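Kumlow Kitchen Automation Pilot
Progress report to the Prondon Fund
19 February 2025

Equipment planning and budget

We are further along than we hoped to be when we last wrote, and most of this report is good news! The simulation work has given us a much clearer idea of what to buy, and we can now put a firm equipment list in front of you before the June spending deadline.

When the grant began, our plan was to order one arm from Brandard, set it up in the Kumlow test kitchen and find out what else we needed as we went along. Your reviewers asked us to do more of the planning first, and we are glad they did. Since then we have run 3202 simulated pick-and-place trials with bowls, plates and cups, using the Nouri software we licensed in the first round. The license has cost us less than a single replacement gripper would have.

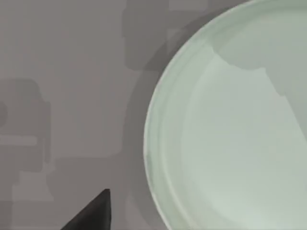 Grippers are the part of the budget that has changed the most. Our original quote was for a wide suction tool, which looked like the safe choice for dishes. After going through the trials we would like to move that money to two-finger grippers with narrow, tapered tips. A bowl like the pale green one, with its thick raised rim, gives a slim fingertip a good edge to work with, and the approach from the side needs very little clear counter space. The change frees up $1000, which we propose to put toward spare fingertips and a second mounting plate.

Cameras are next. We had budgeted for one overhead unit. The simulated close-up views have been so useful for judging the last few inches of a reach that we now want a wrist camera as well, one on each arm. Shadows are still a problem in those views, and we have asked for a small lighting allowance (see line 8 of the revised budget) so that we can try diffuse panels over the counter.

The arms themselves are unchanged. We still plan to buy 2 from Brandard, with the standard service plan. The delivery estimate is about 8 weeks from order, so an order placed this spring gets us to installation before the summer break. The Kumlow building has confirmed the floor load and the power supply. We are waiting on a price for the safety fencing, and that is the only line in the budget that is still an estimate.

What we need from Prondon is approval to move the gripper funds, and a yes or no on the wrist cameras. The revised budget and both supplier quotes are attached. We would be delighted to show your team the simulation in person, and anyone who would like to try steering the arm is very welcome to.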